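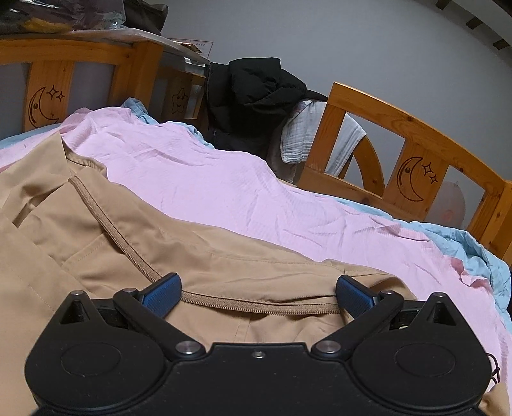 I want to make a case for owning fewer clothes and liking them more, and I want to make it with some joy, because most of what gets written on this subject reads like a diet plan. I love clothes! I love them more now than I did when my closet rod was bowing in the middle.

Last May I put everything I owned on the bed and sorted it. There were 116 pieces, socks and underwear left out. I had worn maybe a third of them that winter. The rest I was keeping for a job I had left, a climate I had moved away from, and a wedding that had already happened. By the end of the weekend I was down to 82, and that still felt like a lot, so I kept going through the summer, a few pieces at a time, whenever I caught myself pushing the same shirt aside again.

The part I didn't expect was how much fun getting dressed became. With a smaller closet you start to notice things. I know which sweater is right for a damp morning and which one only works if I'm going to be sitting still. I know the gray pants want a longer shirt. My favorite thing I own is a jacket from Pimentel, the secondhand place two blocks from the bus station, and it cost me 12 dollars, and I have had the lining fixed once and the pocket fixed twice, and every repair made me fonder of it.

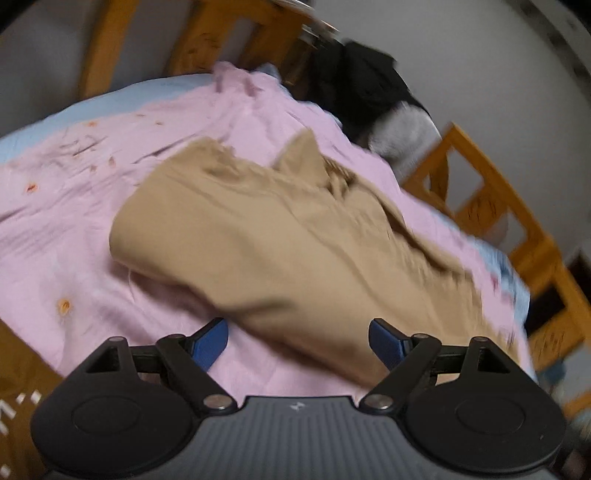 Repair is where I get really excited, so bear with me. I used to think mending was for people with patience and a sewing room. I have neither. What I have is a cookie tin with thread in 4 colors, a thimble that doesn't fit, and a free class I took at the Lutano branch library on a rainy night when I had nothing better to do. We learned to sew on a button so it stays and to close a seam from the inside. That was the whole evening, and it has covered most of what has gone wrong with my clothes ever since.

People tell me this is a hobby for those who can afford good things to begin with. I take that seriously. A well-made coat costs real money, and a parent buying for three growing kids is not going to spend an evening on a sock. But the secondhand racks are full of sturdy stuff, often cheaper than the new shirt that twists out of shape after a month. And a button costs next to nothing.

I'd love to see more stores help out. Put a spare button in every garment, the way they used to. Leave enough fabric in the hem to let it down. Teach a bit of sewing in middle school again, to everybody, right alongside cooking an egg. My neighborhood has its swap in the spring, and I'm bringing two bags and the cookie tin, and anyone with a loose button is welcome to come sit by me.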